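**Round white table by the window: how do you keep it clear?**

**ifi_psarras** wrote (09/08/2021):

Hello all. I moved to Bridstead in the summer and I have one round white table. The top is smooth and very bright, so each small thing on it looks like a big mess. When I come home I put the shopping there, and it stays until night. Plastic bag, a cloth, small green things, everything together. 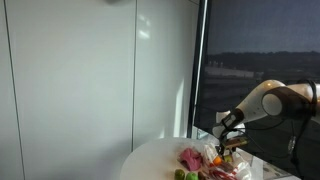
My question is about the order of work. Do you empty the bag first and then wipe, or do you clear the table before the bag comes in? Also, the wall has tall glossy panels, and I don't want to put hooks on them.

**k_amissah** replied:

Clear first, always. I keep one bowl, and all round things go in it. The bag is folded the same minute.

**Vandana C.** replied:

> I keep one bowl

I do not agree with Kwabena. A bowl on a small table becomes a second mess. In my flat the bowl had keys, batteries and 2 old lemons. Better is a shelf away from the table.

**k_amissah** replied:

Then it is a problem of the keys, Vandana, and the bowl is innocent.

**rosalind_o** replied:

Ifigeneia, for wiping please use a soft cloth that is only a little wet. I used a rough sponge on my white top and now it has gray marks near the edge. A new top from Prustell would cost me 300, so I live with the marks.

**ifi_psarras** replied:

Thank you, I will try the shelf first. Rosalind, did you try baking soda for the marks?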